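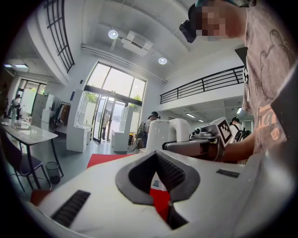

*Reaching in by the marker tag, main floor of the Mallby workshop.*

# Mimus build: questions we keep getting

Kept by Darren Haslam. Last gone over in February. If your question isn't covered, write it on the sheet by the sink.

**What is Mimus supposed to do?**

Pick up small parts and put them in the right bin. You show it the job by doing the job yourself with a hand-held gripper, and the arm is meant to copy you. "Meant to" is carrying a lot of weight in that sentence.

**Does it work?**

Sometimes. In our last full count it put 81 parts in the right bin out of 2,115 tries on its own. Wyn Rowlands thinks that's a promising start. I think a tilted tray would beat it.

**Didn't the newsletter say 1,862 successes?**

The newsletter said 1,862 "completed movements." A completed movement means the arm got to where it was going and stopped. It doesn't mean there was a part in the fingers. Please quit repeating that number to visitors.

**What's the black-and-white square for?**

It's a marker tag. A camera finds the pattern and the software works out where that piece is and which way it's tilted. Ours sits on an angled plate. If you bump the plate, tell somebody, even if it looks fine. We lost an entire evening of recordings to a bump no one owned up to.

**Can I build one at home?**

You can build the hand-held part at home. Solène Rolland printed her first shell in a spare bedroom and it came out okay on the third attempt. I'd hold off on the arm until you've spent a few sessions with ours and seen how much of the time goes to tightening things.

**What did it cost?**

More than Wyn told you. The figure he gives leaves out the prints we threw away and both replacement motors.

**Should I buy the Favima kit instead?**

Angharad Hopkin has one and likes it. I've only watched it run with her standing next to it, so I can't say how it behaves when she isn't. Ask for a demo with your own parts, not the ones in the box.

**Do I need to know how to code?**

Not for recording. For anything past that, yes, and the "no code" setup page on our wiki has a step in it that is code. Angharad Samuel has promised to rewrite it.

**How many demonstrations before it learns a new part?**

Pacheco, our training script, prints "ready" after 34. Ignore it. It says that after 34 bad ones too. Roughly speaking, keep going until you're bored and then test it on a part it hasn't seen.

**Can I put my hand in while it's powered?**

If you've had the safety talk and someone is at the stop button, yes. Otherwise no.

**Will it ever sort the screw drawer?**

Wyn says by summer. He didn't say which one.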